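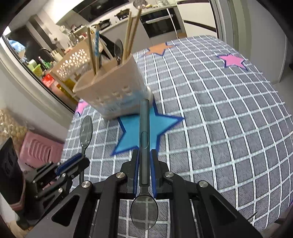
# Buvach tenants get new guidance on drying and storing utensils

The Buvach housing cooperative has issued revised guidance on keeping spoons, chopsticks and cooking tools in small kitchens. The new text replaces a single paragraph in the tenant handbook and was sent to all 3647 households on the cooperative's list in August. It covers upright holders, the spacing of items inside them, and where the holder should stand between meals.

The change follows a survey carried out by Disport, a home storage consultancy, on the cooperative's behalf. Disport received 873 completed forms. Respondents were asked where they keep utensils after washing, how often they empty and clean the container, and whether water collects in the bottom of it.

According to the report, an upright plastic holder was the most common answer, ahead of a drawer tray and a flat rack over the sink. Many respondents keep the holder on the dining table and not on the counter. Urho Tuominen, who wrote the report, attributes this to the layout of the apartments. In most Buvach units the counter runs along one wall and has to fit the stove, the sink and the food preparation area. Once groceries are put down, little of it is left.

"The table becomes the second counter," Tuominen said. "The old handbook assumed a drawer near the sink. A large share of the kitchens do not have one that is free."

## What the guidance says

The section on holders is the longest. It recommends a container with openings in the walls as well as in the base. A base drain works only if the container stands on something that lets water out, and on a flat tabletop it may not. Side perforations allow air to reach the handles of the utensils, where moisture tends to stay longest when items are packed together.

Lightweight plastic spoons should be shaken off and placed bowl up. Placed bowl down, they can nest inside each other and hold a film of water between the surfaces. The same applies to soup spoons of any material. Knives are excluded from this rule and should go in a block or a drawer, away from the holder.

Wooden items get separate treatment. Chopsticks should be dried with a cloth before they go into the holder and should not be bundled with a rubber band. The guidance asks tenants to leave enough room that a single pair can be lifted out without pulling the others along. 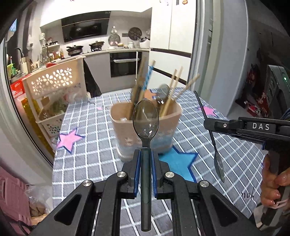

Mixed holders are accepted, with conditions. A spatula can share a container with chopsticks if the container is tall enough that it does not tip when the spatula is leaned against the rim. Small metal objects such as openers and clips should be kept somewhere else - they drop to the bottom, cover the drain openings and are rarely removed for cleaning.

A holder should also stand clear of the stove. The distance is left to the tenant, but the text notes that grease settles on upright handles near the burners and that perforated walls are slow to clean once this has happened. Raw vegetables and unwashed bags should be set down on a rack or in a crate away from the holder, and cooking oil should be stored where drips do not reach it.

## Divided containers

The one point on which the drafting group did not agree at first was whether to recommend a divider. Disport had proposed it as a standard feature. Güven Ağca, who manages the cooperative's maintenance office, objected that a divider adds two inside corners that need a brush, and that tenants would be asked to buy a new product without much benefit.

The published version is a compromise. A container with 2 compartments is described as "preferred where wooden and plastic items are stored together." Existing undivided containers may stay in use. Tenants who do use a divided container are advised to keep wood on one side and plastic or metal on the other, and to load both sides evenly. A long cooking tool in one compartment and nothing in the other moves the center of gravity toward the wall, and a light plastic container will fall over when the table is bumped.

Long-handled tools are the usual cause of tipping in the survey responses. The guidance sets a simple test: load the holder as usual, push it gently at the rim, and see whether it returns to upright. If it does not, the longest tool should be moved to a hook or a drawer. 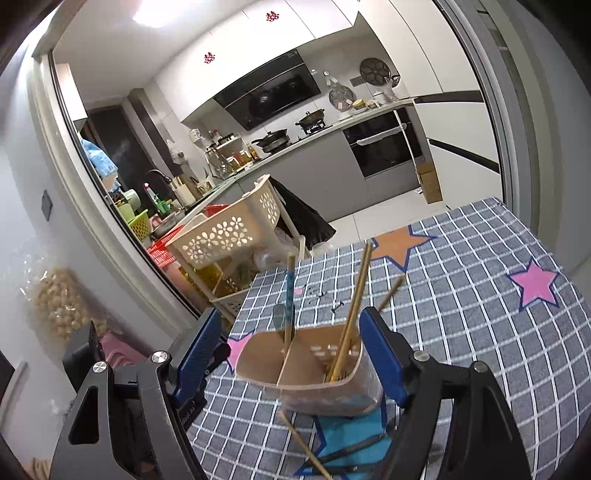

*Chopsticks and a blue-handled utensil in a divided caddy.*

## Tablecloths and surfaces

A short section deals with what goes under the holder. A fabric cloth takes up water from the base and can stay damp in one spot, while a coated cloth keeps the water on top, where it spreads under the container. The guidance recommends lifting the holder once a day and wiping the cloth below it. Crumbs should be cleared at the same time. They collect at the foot of the container and are carried into the drain openings when it is moved.

Cleaning of the container itself is set at once a week: empty, wash with dish soap, brush the perforations from the inside, rinse, and leave upside down until dry. Printed labels on the front can be left in place if the edges are sealed. A label that has begun to lift should be removed, along with the adhesive.

## Reactions

Orhun Gündoğdu, who represents tenants in the two older buildings, said the text was clearer than the previous one but still long for a subject of this size. He has asked for a one-page version with drawings. İlker Gezer, whose family store Gezer sells household goods near the main entrance, said customers had already come in asking for holders with side openings. He stocks a divided model supplied by Cinow and expects a second delivery before the end of the month.

Disport has offered follow-up visits to households that reported standing water in their containers. So far 114 have signed up. The visits are free and take less than half an hour, and include a check of the holder, the sink rack and the area around the stove. Trilok Shukla is handling bookings at the cooperative office, which is open on Saturday until noon. Printed copies of the guidance are available at the same desk.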